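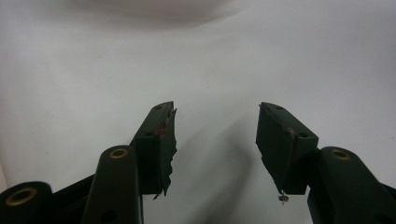
濃い緑の先端部と、淡い灰白色の背景

第2章 はじめてのシール

箱から出したら、さっそく使ってみましょう！ この章では、卓上シーラーSindoraの置き場所を決めて、開封した袋を一つ閉じるところまで進みます。難しい操作はありませんので、初日の分は台所にあるお菓子の袋で十分楽しめます。ぴたっと一直線に閉じた袋を初めて手にしたときのうれしさは、ちょっとしたものですよ。

2-1 置き場所を決める

1. 水平で、がたつかない台を選びます。本体の底には滑り止めの脚がありますが、傾いた台ではふたが戻りにくくなります。
2. 本体の後ろと壁とのあいだを20 cmあけます。左右は手が入れば構いません。
3. 電源コードを背面の溝に通し、コンセントに直接差し込みます。
4. 前面のスイッチが「切」になっていることを確かめます。

注意 消費電力は400 Wです。電気ケトルやトースターと同じ延長コードにつながないでください。

メモ 真夏の台所では、室温が29 ℃を超えると予熱の終わりが少し早くなります。故障ではありませんので、ランプの合図どおりに進めてください。逆に12月の朝などは、ランプがつくまでゆっくりお待ちください。

2-2 袋の素材を見分ける

Sindoraは、内側に熱で溶ける層のある袋を閉じる道具です。スナック菓子、乾麺、冷凍野菜などの袋はたいていこの仕組みなので、出番は本当にたくさんあります。次のように選んでください。

薄手の透明な袋:ダイヤルを「弱」にします。
印刷のあるスナック菓子の袋:「中」から始めます。
コーヒー豆などの厚手の袋:「強」にします。脱気弁のある部分は挟まないでください。
紙だけの袋、布の袋:使えません。別売のBrullicoクリップをお使いください。

どの強さにするか迷ったら、必ず弱いほうから試しましょう。弱すぎたシールはやり直せますが、溶けて穴のあいた袋は元に戻りません。袋の切れ端を取っておくと、試し用の小片としてとても重宝します。開封したときに捨ててしまわないのがおすすめです。

2-3 袋の口を整える

ここがいちばんの腕の見せどころです！ 仕上がりのきれいさは、ほとんどこの段階で決まります。

1. 中身を袋の底のほうへ寄せます。テーブルの上で軽くとんとんと落とすと早く済みます。
2. 袋の口の内側を乾いた布でふきます。粉や油が残りやすいチップス類では、折り目の角までふいてください。
3. 両手で口の左右をつまみ、しわを外へ逃がすように引きます。
4. 余分な空気を押し出します。割れやすいお菓子のときは、空気を少し残しておきましょう。

注意 はさみで切った口がぎざぎざになっているときは、まっすぐに切り直してから始めてください。
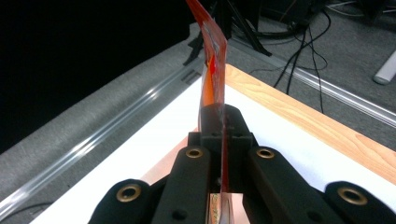
Keir Rankinからは、口をふく手間を省いていたころはすぐに端から開いてしまったが、ふくようにしたら煎餅が最後の一枚までぱりっとしていた、という便りが届いています。しかも、ふくのは乾いた布でなくキッチンペーパーでもよく、そのほうが粉がよく取れるとのことでした。編集部でも試したところ、確かに具合がよく、今ではすっかりペーパー派です。

2-4 シールする

1. スイッチを「入」にします。赤いランプがつき、予熱が始まります。
2. ランプが緑に変わったら、袋の口をガイド線に合わせて差し込みます。
3. ふたを両端まで均等に押し下げ、そのまま2秒押さえます。
4. ふたを上げ、袋はまだ動かさずに、シール部分のつやが落ち着くまで待ちます。
5. 袋を手前にまっすぐ抜き取ります。

これで完成です！ 袋を軽く押してみて、空気の漏れる音がしなければ成功です。端のほうだけ浮いているときは、少し内側にもう一本シールを重ねてください。並行に走る線はなかなか頼もしい見た目になります。

警告 ふたの内側の金属部分は、使用中とても熱くなります。スイッチを切ったあとも、ランプが完全に消えるまで触れないでください。お子さまと一緒に使うときは、袋を整える役をお願いし、ふたの操作は大人が行ってください。

2-5 しまい方と日付のつけ方

閉じた袋には、開けた日を書いておくと後が楽になります。付属のStaniforthラベルは油性ペンで書け、はがしても糊が残りにくい紙です。貼る位置は、シールの線より下で、平らなところを選びます。線の上に貼ると、次に開けるときに破れてしまいます。

袋は立ててかごに並べるのが断然おすすめです。背の高いものを奥に、よく食べるものを手前にすると、引き出しを開けるたびに気分が上がります。同じ種類の袋が重なったら、古い日付のものを前に出してください。

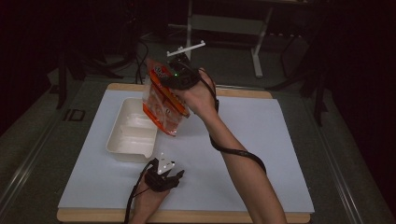
白い台の上の、オレンジと透明の菓子袋

メモ 透明な窓のある袋では、窓の部分と印刷の部分で溶けやすさが違うことがあります。ダイヤルは窓の部分に合わせ、足りなければ一段上げてやり直します。

2-6 うまくいかないとき

ランプがつかない:電源プラグを差し直し、ふたが完全に上がっているか確かめます。ふたが下りたままでは予熱は始まりません。

シールが簡単にはがれる:口の内側をもう一度ふき、ダイヤルを一段上げます。それでもはがれる袋は、素材が合っていない可能性があります。2-2に戻って確認してください。

袋がふたに貼りつく:スイッチを切り、冷めるまで待ってから静かにはがします。残ったかけらは、湿らせた布で取り除きます。金属のへらは使わないでください。

においが気になる:初めて使う日は、わずかににおうことがあります。窓を開けて使い、続くようならCulovのお客様窓口までお知らせください。その際、底面の製造番号をお手元にご用意いただけると助かります。

ひととおり慣れたら、次の章では冷凍用の袋に挑戦します。作り置きの好きな方には特に楽しい章ですので、切れ端で練習しながらお進みください。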